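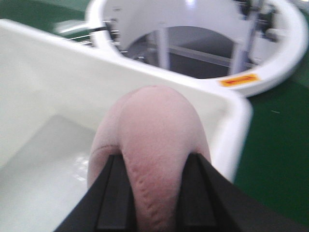 Which way should the pile run on a stuffed toy?

Downward, from the top of the head toward the feet, on nearly every piece you cut. If you stroke the finished toy the way you would stroke a cat, your hand should go along smoothly and the fabric should lie flat behind it.

Sewing Soft Toys, Part Two: Pile, Seams and Stuffing
Handout for the second session, revised May 2021
Anayeli Montes

Welcome back, everybody. Last time we spent so long on choosing patterns (my fault, I do love a pattern drawer) that we hardly touched any fabric, so this handout has more in it than usual. Please read it through before you cut, even if you have sewn for years. Dressmakers in particular have some habits that serve them beautifully on a blouse and get them into trouble on a bear, and I say that as a dressmaker who got into trouble on a great many bears.

Knowing your fabric

Nearly all the soft, furry or fuzzy cloth you will use in this course is what we call a pile fabric. There is a backing, which may be knitted or woven, and there are fibers standing up from it. The fibers are the part everyone sees and pets. The backing is the part you are really sewing, and it is the backing that decides how your toy will behave when you stuff it.

Turn your piece over and pull on it gently, first one way and then the other. A knitted backing will usually give more across the width than along the length. A woven backing will hardly give at all except on the bias. Write an arrow on the back, in chalk or pencil, for the direction with the most stretch, and a second arrow for the direction of the pile. I know it looks fussy. Do both arrows anyway, and do them on every scrap you might want to use later, as scraps lose their memory the moment they leave the table.

As a general rule, put the stretch going around the body of the toy. The toy will then get rounder when you stuff it. With the stretch running up and down it gets longer instead, and you can end up with a rabbit that has the figure of a sausage. Chidubem Omoregie made a very fine one of these in our April group and has decided that it is a dachshund. It is a good dachshund.

Short pile is easier for a first toy than long pile. It hides less, I'll admit, but you can see what you are doing, and it does not creep along the table while you are trying to pin it. If you bought long fur because it was gorgeous, put it aside for the last session and borrow something shorter from the class basket.

Cutting

Lay the fabric with the pile side down and the backing facing you. Cut one layer at a time. If the pattern says to cut two, trace it once, flip the pattern over, and trace it again, so that you get a left and a right. Forgetting to flip is the commonest mistake in this whole course. We all do it, I still do it when somebody is talking to me, and the only cure is to lay the pieces out like a pair of mittens before you put the scissors away.

For short pile, ordinary sharp scissors are fine. For anything longer, slide just the tip of the lower blade along under the backing and take small snips, so that you cut the backing and leave the fibers alone. The kitchen-sized shears in the cupboard are too big for this – please use the small embroidery pair.

Mark your notches on the backing with a pencil. Do not clip into them. The seam allowance on our patterns is small and a deep clip will come right through to the front.

When you have finished, shake each piece outside or over the bin, and then go along the raw edges with a strip of tape. Bayu Nair puts his pieces in a pillowcase, knots the top, and gives it a good thumping on the back steps, and I have to say his table is the cleanest in the room.

Pinning and basting

Place the pieces with the pile sides together. Push the fibers in toward the middle, away from the edge, with a knitting needle or the blunt end of a pencil as you go along. Pin first at the notches, then at the top and bottom, then halfway between each of those, and keep halving until you are happy.

Then baste. I can hear the groans from here. Two layers of pile pressed face to face want to walk away from each other, and the presser foot is only too glad to help them. A line of hand basting in a contrasting thread takes a few minutes. Picking out a machine seam from the middle of a plush backing takes an evening, and you never do find all the bits of thread. Clips are a decent substitute on long straight stretches, but I would still baste the curves, the muzzle, and anywhere a small piece goes into a bigger one.

The seams themselves

You need a slightly longer stitch than you would use for quilting cotton, and a slightly shorter one than you would use for denim. That is a maddening thing to read in a handout, so here is what I do. I take two scraps of the real fabric, sew a line, and pull the seam open with both thumbs. If I can see a ladder of thread between the pieces, I shorten the stitch. If the backing looks perforated, like a sheet of stamps, I lengthen it. Two or three tries will get you there. Write the setting on your pattern envelope so that you never have to do it again for that cloth.

Use polyester thread. Cotton thread is lovely to handle but it does not like being tugged by a small child.

Backstitch at the start and end of every seam, and sew twice over any place that will take strain. By that I mean the crotch of the legs, the underarms, the neck, and both ends of the stuffing opening. Rigoberto Olvera, who repaired toys for other people long before he sat in on this class, tells me that those are the places he has mended over and over.

Puckering deserves a word to itself. You will see a row of little dimples along the seams of a lot of plush toys, homemade and store-bought alike. A small amount of that is simply what soft fabric does where thread pulls it in, and I would not lose any sleep over it. Fuzzy cloth makes each stitch sink, and light falling across it shows up every dip. A heavy pucker, where the fabric bunches and the seam goes wavy, is a different matter. Try these in order:

Loosen the top tension a little.
Lengthen the stitch a little.
Change the needle, even if you think it is fresh.
Reduce the pressure on the presser foot, if your machine lets you.
Slow down.

That last one has fixed more seams in this room than all the others.

Once the toy is turned right side out, you will find that fibers have been caught in the stitching. Take a blunt needle and tease them free, working along the seam a bit at a time. On a fluffy fabric the line of stitching can all but vanish. On a very short one it will stay visible, and you may as well make it neat and be proud of it.

Curves and domes

Round heads give people more grief than anything else on the pattern sheet. A flat piece of cloth does not want to be a ball. We persuade it with darts, with extra panels, or with both.

A two-piece head is simple and comes out rather flat, like a cookie. Adding a gusset, that long strip that runs from the nose over the top of the head to the nape, gives you width between the ears. A head made of several wedges, meeting at the crown like the sections of an orange, gives you the truest dome, but all those points have to meet in one spot. If they do not quite meet, a small stitched star or the base of an ear will cover it, and you can say you planned it.

Clip your curves after sewing, stopping short of the stitches. On a thick pile, trim the fibers away from within the seam allowance too. It makes for a much smoother outline.

Stuffing

Wenceslao Ibarra will be leading this part of the session, and he has firmer opinions than I do, so take what follows as the gentle version.

Tear your stuffing into small tufts and fluff each one before it goes in. Start with the farthest corners: nose, paws, tips of the feet. Pack those firmly with the end of a wooden spoon. Then fill the middle, keeping each new tuft pressed against the one before, and stop now and again to roll the toy between your palms. Lumps come from pushing in one large wad and hoping.

Most people stop too early. Stuffing settles with handling, and a neck that feels just right on the day will flop within the month. Put in what you think is enough, have a cup of coffee, and come back and put in some more.

Close the opening with ladder stitch, taking small bites from each folded edge in turn, and pull the thread snug every few stitches. Knot it, run the tail through the body, and snip it where it comes out.

A word about small children

For any toy going to a baby or toddler, embroider the eyes and nose. No buttons, no beads, no ribbon bows, however sweet they look. Tug hard on every ear and limb before you hand the toy over, and check the seams again after its first wash.

To do before next time

Finish cutting all the pieces for your own toy, with both arrows marked on each.
Sew the body and the head, and leave them unstuffed.
Bring your test scraps with the stitch setting written on them.
Bring a blunt needle and a strong one, some polyester thread to match your fabric, and a wooden spoon you don't mind losing to the craft cupboard for a while.

If you get stuck at home, put the piece down and bring it in as it is. I would much sooner see the tangle than have you unpick it in a temper. The room is open early for anyone who wants a machine to themselves before we begin.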